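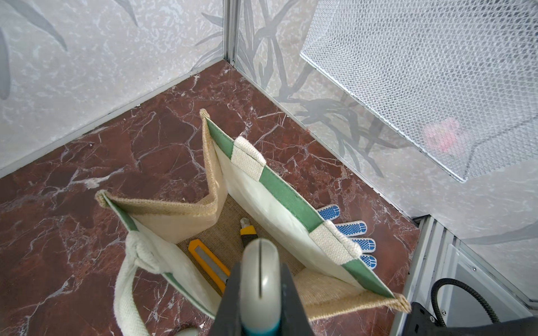
Kit Assembly and Packing Assistant (casual, with view to part-time)
Huvville workshop, Annan
Reference 1486

Istel supplies packed tool kits to flooring, signage and fit-out crews. Kits are assembled at bench level, checked against a packing sheet and released in soft carriers. We are seeking 2 assistants for the soft-carrier line at our Huvville workshop, to start in June.

About the line

The soft-carrier line handles hand tools and personal protective items packed into tote bags with jute outers. Contents are mostly cutting tools, gloves, marking tools, tape and small consumables. Returned kits come back through the same bench, where they are emptied, sorted, inspected and repacked or written off.

Soft carriers behave differently from rigid cases. The walls fold inward, handles fall across the opening and small items end up in the corners or outside the bag altogether. Applicants who have only packed moulded cases should expect an adjustment period.

Duties

Emptying returned bags and separating blades, gloves and consumables into the marked trays.
Checking utility knives for blade condition, slider action and body damage. Blades are to be fully retracted and locked before a knife goes into any bag. A returned knife with the blade showing is handled by the body, retracted, and logged as a return fault.
Inspecting work gloves, including dotted-grip types, for worn or missing dots, cuts and contamination. Gloves are paired by size and hand. Single gloves go to the odds bin and are not packed.
Inspecting jute bags for frayed edges, open seams and pulled stitching at the handles. Minor fraying at the corners is acceptable. Any bag with a handle stitch failure is withdrawn.
Checking linings and trim for cuts and adhesive residue.
Dressing straps and handles clear of the opening before packing, and tying off long straps where the packing sheet calls for it.
Completing the packing sheet in ink and initialling each line.
Keeping the bench and floor area clear of offcuts and loose fibre. Jute sheds a good deal and the benches are vacuumed twice per shift.

Carriers are not to be packed on the floor during normal production. The exception is the oversize run, for which a separate work instruction applies.

Essential

Good near vision, corrected or otherwise, and the ability to distinguish colours reliably. Glove sizes and knife types are colour-coded on our sheets.
Fine hand control in both hands, including while wearing cut-resistant gloves.
Ability to stand for most of a shift and to lift carriers to 12 kg from floor to bench.
Ability to read and follow a written packing sheet in English.
Own steel-capped boots.

Desirable

Previous work in a tool crib, hire counter, warehouse or sewing room.
Basic hand stitching. Handle repairs are currently sent to our Nomthorpe site, and we would like to bring the simpler ones back to Huvville.
Forklift ticket. Not used on this line, but useful during stocktake.

No trade qualification is required. Training on blade handling and the returns procedure is given on site and is paid at the full rate.

Hours and conditions

Shifts run from 7:30 am to 3:30 pm with a half-hour lunch break and two paid rest breaks. Expect three shifts a week to begin with, rising during the quarter-end despatch period. Rosters are issued a fortnight ahead. Casual loading applies. After the initial engagement, suitable staff may be offered a part-time position on the same line.

The workshop is heated in winter but not air-conditioned, and the roller door stays open while trucks are being loaded. Fibre dust is present at low levels. Masks are supplied, and applicants with a known sensitivity to jute or natural latex should mention it when applying so that we can discuss placement before the trial. Parking is available at the rear of the building off the service lane.

Selection

Shortlisted applicants will be asked to attend a paid bench trial of about 3 hours. The trial consists of sorting a batch of returned carriers, identifying faults and repacking to the sheet. Accuracy is weighted ahead of speed – a slow trial with no errors will be scored above a fast one with a missed blade.

How to apply

Send a resumé and a short covering note to the Annan office, quoting reference 1486. The note should state your availability, any experience with hand tools or textiles, and whether you hold a current driver's licence. Applications can also be left at the Huvville counter before 3 pm. We will reply to all applicants, normally within two weeks.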